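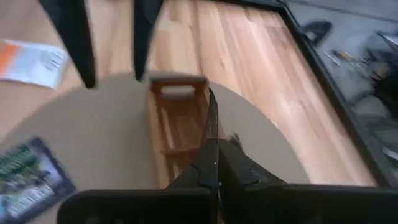

A little wooden piece on the round table.

Hi, I'm Sunil Roy, and I run Flandidwood, a tiny mail-order shop for dollhouse people (and I say that with love, I'm one of them!). I started in May with one shelf of secondhand miniatures and a notebook full of names from swap meets. Now the catalog has 2,000 items in it, and my dining room hasn't seen a dinner in ages.

Most of what I sell is older stuff - tiny chairs, wallpaper by the sheet, door hinges you'll need tweezers for. I clean and sort everything myself, usually with the radio on, and I write all the listings too, so blame me for the spelling. If a leg has been glued back on, I'll tell you.

Orders over $70 ship free and parcels go out every Friday. Looking for a part I don't list? Write to me anyway! I've got 19 drawers of odds and ends that I still haven't sorted, and I love an excuse to dig through them.

Recent items
Valtberg kitchen dresser, cream
Weerasinghe wallpaper sheets, blue stripe
Perkura brass hinges, bag of 100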